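Imer opens 30 replacement-door colors to order across the Parnstead area

PARNSTEAD, 16 Aug 2024. Kitchen refitting firm Imer is extending its door replacement service to every household in Parnstead and the neighboring town of Zesel. Customers can now keep their existing cabinet boxes and order new doors, drawer fronts and handles in 30 colors.

The service was first offered in January to a small group of homeowners in Parnstead. Imer has since refitted 221 kitchens under the plan and has hired five more installers to cover the larger area.

"Most people who call us have cabinets that are still sound," said Marcela Vondráček, managing director of Imer. "They want different doors and a handle that is easier to grip. We can do that without taking the kitchen out of use for weeks."

A home visit is free within Parnstead and Zesel. The surveyor measures each opening, checks the hinges and leaves a written price. Doors are made to order at the Dương workshop on the east side of Parnstead and fitted 13 working days after the order is signed. Old doors are taken away at no charge.

Greens and grays have been the most requested colors so far, according to Shengli Kong, who runs the workshop. Bar handles have outsold knobs.

"We had planned for a lot of white," Kong said. "We have had to reorder the sage green twice."

Imer does not replace sinks or appliances under this plan. Customers who want a new countertop can have one priced at the same visit, but it is ordered and fitted separately. Households that rent will need written permission from the owner before the survey is booked.

Bookings are open now by phone or at the Imer showroom in Parnstead. Prices are held for 30 days from the date of the survey.

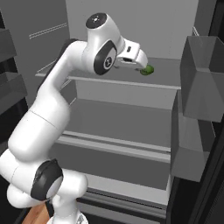
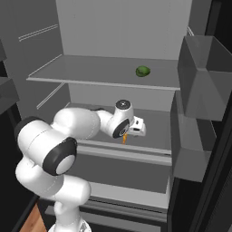
Third picture: sage-green upper cabinets with silver bar handles.

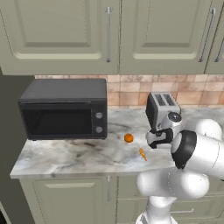 About Imer

Imer fits and refits kitchens for homes in Parnstead and Zesel. The company sells doors, drawer fronts, handles and countertops through its own showroom and makes its doors locally. Showroom staff can send color samples by mail on request.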